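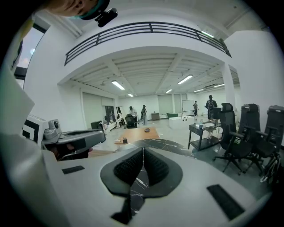

Give me a mezzanine and I'm happy. There's something about a big white room with a second level tucked into it that makes me want to move in by the afternoon, and the old showroom at Prultlow has had me thinking about furniture for weeks.

White walls, white ceiling, white beams under the upper floor, and then one strong black line where the railing runs along the edge. It's a simple scheme and I love it! The daylight comes in high up, well above head height, so the walls stay free for shelving or nothing at all. My vote is for nothing at all, at least for the first year.

The trouble with a room this size is that small things get lost in it. A pale timber table would vanish. You want a few dark pieces with a bit of weight to them, set well apart (further apart than feels sensible when you're pushing them about), and you want at least one of them to be round.
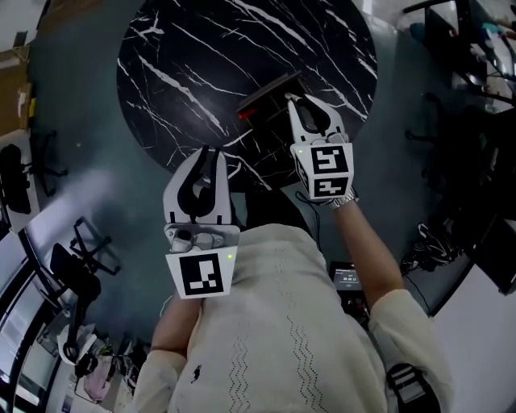 Black with white veining is my favourite finish for a table like that. Against a grey-blue floor the colour reads almost like ink, and the streaks stop it looking like a hole in the room. A round top also lets you come at it from any side, so it never needs to be shoved against a wall. Keep what sits on it small. A little dark brown wooden box is plenty, and a touch of red beside it does more than a whole bunch of flowers would.

Black office chairs pick up the railing nicely, by the way, and they roll off to the side when you need the floor.

If you're shopping, Akik has a round pedestal table at $900 that I keep going back to visit, and Allo sells small lidded boxes from $63, in walnut or a very dark oak. Both of them deliver, though Akik wants 6 weeks for the black. Measure your stairs first if it's going up to the mezzanine. I didn't, and the top of my last one spent more than 2 nights in the neighbour's carport.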